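## 4. Wrist-view check and soft-object trials (Sekance rig)

Do this after section 3, not before. If the fingers haven't been homed the whole set is junk and you'll redo it. Allow most of a morning the first time - gets faster.

**Before you start**

- Arm powered, e-stop in reach of your left hand
- Sekance logger open, profile set to `soft`
- Drilurier log sheet, paper one, pencil not pen
- Table wiped. Crumbs show up in the wrist view and the Iller policy will go for them

**Steps**

1. Load the Iller checkpoint. Wait for the second beep. First one is only the camera.
2. Move to the hover pose, 230 mm above the table. Type it in, don't jog there by hand.
3. Put the object down lengthwise, narrow end toward the gripper. Hands out.
4. Lower to pre-grasp. Stop with one finger either side of the narrow part, *not* touching.
5. Look at the wrist view. Both fingertips visible? If only one, the bracket has slipped - back to 3.2.
6. Save a still. Then start the trial.
7. Close, lift, hold for 7 seconds, lower, open. The script does all of it, keep off the keyboard.
8. Write down held / slipped / missed. No "sort of held". Slipped.
9. Turn the object a bit, repeat from step 3. 50 trials per object, per condition.

> **Caution:** grip force stays at level 2 for plush. Higher levels squash the stuffing and the object is a diferent shape for every trial after that. We lost a full condition this way in October.

**Notes on the two conditions**

Condition A is the plain Iller policy. Condition B adds the Tang correction, which shifts the grasp point using the last wrist image before closing. Same objects, same poses, same order. Don't swap mid-set even if A is doing badly - it will, on anything that tapers. The fingers tend to ride down toward the thin end as they close. That slide is what we're measuring so leave it alone.

Printed or stitched lettering is fine, any way up. Iller was trained with labels at all angles. Glare is a bigger worry: bright dots near the object can pull the Tang correction sideways. Note it on the sheet if you see them, carry on.

**If it stops**

- *Red light, no beep:* force limit. Open fingers, clear the table, restart from step 2.
- *Logger says "stale frame":* camera cable. Reseat at the wrist end, then redo that trial only.
- *Fingers shut on nothing:* counts as missed. Log it, dont rerun it.

Copy the stills to the Drilurier folder before shutting down, logger clears them on exit. Reference still for step 5, plush ketchup bottle, cap end toward the gripper: 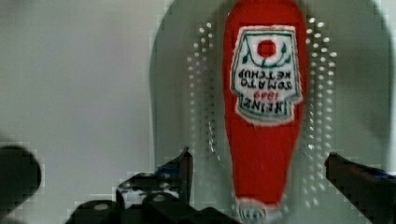
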